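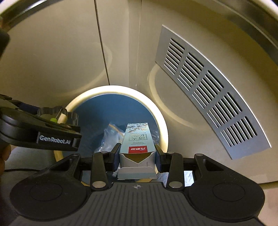 Figure 7. Printed folding carton at the point of disposal.

Packaging Materials, Unit 2
Paperboard Cartons and Recovery

Instructor: Chang-ho Jeon
Read before the October lab.

2.1 Board grades
Folding cartons are made from paperboard, a sheet thicker and stiffer than paper. Solid bleached board is white all the way through and is used where print quality matters. Coated recycled board has a gray or brown core under a white clay coating. Folding boxboard has mechanical pulp between two layers of chemical pulp and gives high stiffness for its weight.

Basis weight is reported in grams per square meter. The lab sample from the Priditz mill is 268 g/m2. Caliper is measured separately, and two boards of equal basis weight can differ in thickness. Condition all samples before measuring.

2.2 Grain direction
Fibers line up with the direction of travel on the board machine. Stiffness is greater in the machine direction (MD) than in the cross direction (CD). On an upright carton the grain normally runs around the body, at right angles to the vertical creases, which limits bulging of the panels. Record MD and CD values in separate columns. Reports that give a single stiffness value will be returned.

2.3 Inks and coatings
Offset inks on cartons are mostly removed by flotation if the mill has a deinking line. Water-based varnish causes few problems in the pulper. Polyethylene film does not break down and leaves the system as screen rejects. Foil stamping is usually acceptable in small areas, but check the mill specification.

2.4 Sorting
Flattened cartons take up less space in collection. Remove plastic windows and inner bags. Board soaked with grease or food goes to general waste or, where accepted, to composting. Cartons placed in mixed waste are seldom recovered as fiber.

Reading: Komimex course packet, section 7. Skip the appendix on corrugated board, covered in Unit 3.

Bring to lab: calipers, a steel rule, two uncoated cartons and one coated.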